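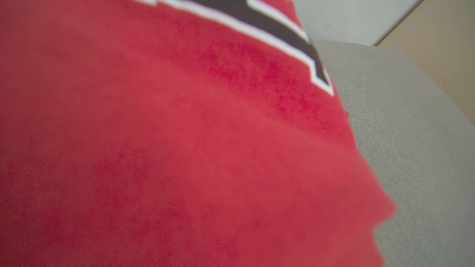
Laundry Tips That Hold Up, and a Few That Don't
Posted 2024-12-16

Every laundry tip I have ever been handed came with a promise attached. Vinegar sets dye. Salt sets dye. A cold night in the freezer cleans your jeans. I run a load most days and I have tried the lot, usually on things I didn't mind losing. My results are below, with my doubts left in.

Vinegar and salt for new reds
Neither one does anything I can detect to a modern cotton shirt. The dye was fixed at the factory or it wasn't, and a cup of vinegar at home won't change that. Wash a new red top alone in cold water the first 2 times. If you want to know whether it bleeds, wet an inside seam and press it with a white paper towel. Pink towel, keep it away from your whites.

Turning things inside out
This one I believe. A printed shirt rubs against zippers and buttons for the whole cycle, and the print loses. Turn it, close any zippers in the load, and skip the high heat. I would still not expect a cheap print to look new after 50 washes, whatever the tag says.

Color catcher sheets
I used up a box of the Mumow ones. They came out gray or faintly pink, so they do pick up something. Whether that something would have landed on my towels is another matter. I sorted as usual for those loads and nothing was ruined, but nothing had been ruined before either. Fine for a mixed load in a hotel laundry room. At home, sort.

More detergent for dirtier clothes
Up to a point, and the point comes sooner than the cap suggests. If towels feel stiff or slick, run them again with no detergent at all and watch for suds. There are usually suds. I fill to the lowest line and go up only for work clothes.

Drying indoors in winter
People will tell you a damp rack in a closed room is good for dry January air. Maybe, if the house is very dry and the load is small. Mine fogged the windows. Keep the rack a hand's width from the wall, crack a door, and turn heavy things over halfway through. Sweatshirts dry last at the waistband and under the arms, so feel there before folding.

Wiping down the baseboards
Lint ends up along the bottom of the wall wherever clothes get folded. The popular advice is to rub the trim with a dryer sheet to "repel" dust. I did one wall with and one wall without, and a couple of weeks later I couldn't tell which was which. A barely damp cloth is enough. Go around outlets with a dry one.

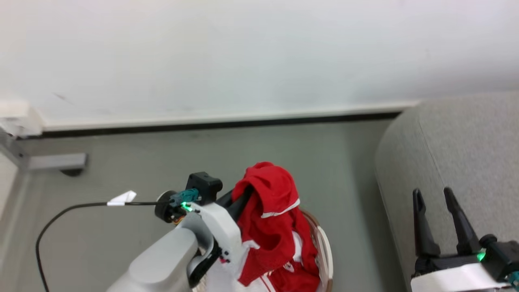

Scuffs on painted walls
Melamine sponges work, but they work by sanding. On flat paint you can trade a small gray mark for a large shiny one. Try a soft white eraser first, then a drop of dish soap on a cloth, and try both behind a door before you go near the middle of a wall.

Freezing jeans
No. They come out cold and smell the same by lunch.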